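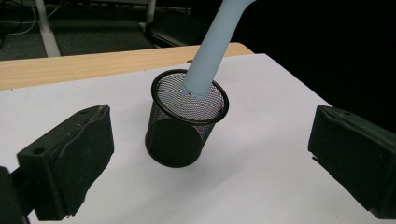

Speaker notes: Clear desks and shared stationery
Staff briefing, Stubbs building, November 25, 2020
Speaker: Signe Eide, Office Services

Opening

Good morning, and thank you for joining. My name is Signe Eide and I look after furniture, supplies and room standards at the Stubbs building. I have been asked to speak for fifteen minutes on the new desk arrangements. Questions at the end, please, or by email to Paora Partington.

(Pause while the second group connects.)

Background

The building has 264 desks, of which 237 are now shared. When the desks were assigned to one person each, what stood on them was a private matter. A shared desk must be ready for the next user by the end of the day, and in June we received more complaints on this point than on heating and lighting together. Most concerned small items: pens, clips, rulers, loose tubes and rolled papers left lying across the work surface.

Refer to the summary by Despina Ghiță, which was circulated last week. Do not read it out.

The standard desk

Each shared desk will carry one pen cup. Everything else goes in the drawer unit or in the locker. We looked at moulded trays, a set of stacking boxes from Ploner and a plain mesh cup, and have settled on the mesh cup, cylindrical, in black.

Points to make about the cup:

The wall is a fine wire mesh, so a user can see whether something small has been left at the bottom without tipping it out. Dust falls through or can be brushed off.

The rim is a solid ring, thicker than the mesh. Colleagues who tried cups with a raw mesh edge reported snagged sleeves.

The lower part widens slightly towards the base. Mention this only if stability is raised.

Long items

Refer to the opening slide. A long tube may stand in the cup with its end inside the rim, as with the light blue one shown. It rests towards the far side of the cup and rises well above it. This is acceptable for one item during the working day. It is not acceptable overnight, and anything longer than 60 centimetres should go to the plan rack on the second floor from the outset.

Hung Doãn's team in Drawings has asked for an exception. The answer for the present is that Drawings may keep a second cup on each desk - the rule on overnight storage applies to both.

(Correct the spelling of Hưng on the printed handout before it goes out.)

Paper on the desk surface

A sheet of white paper laid over the table top is permitted for marking-out and for work with ink. The slide shows a sheet covering most of a light wooden top. Please remove the sheet when leaving. Adhesive tape must not be used to hold it down. Repairs to the table tops are charged to the department concerned.

Supply and replacement

We have ordered 500 cups through Dridolora. The surplus is intended for meeting rooms and for the Stevach annexe, which moves to shared desks next year. Cups will be placed on desks over a weekend and staff need do nothing in advance except clear their own containers. Personal mugs used as pen holders should be taken home.

Bent or damaged cups should be handed to Čestmír Lukáč at the ground floor counter. He will exchange them on the spot and no form is required.

Likely questions

May I keep my own pen cup? Yes, in the locker.

Who supplies the pens? The stationery cupboard on each floor, as at present.

Will desks be inspected? Floor leads will walk round on Friday afternoons. A note will be left where a desk has not been cleared - no names are recorded.

Close by giving Paora's address again and handing over to Despina for the item on lockers.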